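The post office in Silen closes at noon now, a fact I learned at 12:05 with a parcel under each arm. Ayantu Birhane, who was locking the door, gave me the look you give a dog that has eaten a sock.

The parcels were for my cousin Natnael Kumsa in Zondonach. One held the coffee he asked for in December. The other held the coffee I bought to replace it after I drank the first lot, and then felt bad, and then overdid it. Postage came to 3134, which is more than the coffee cost and very nearly more than I like Natnael.

I took them home again. I wrote his address out a second time, neater, at the kitchen table, and found I had been spelling his street wrong for nine years. He never mentioned it. The mail carriers of Zondonach must be saints, or they read my letters first and take pity.

Ayantu opens at 9. I plan to be there at five past, so as not to look keen. If the parcels go missing past Kos, like the last one did, I'm switching to postcards.

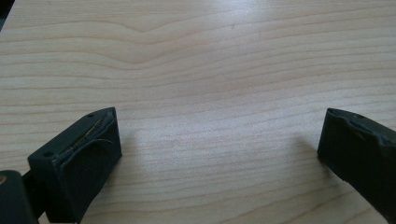
*No. 5*

Next up: the bus to Vokbridge, and why I walked.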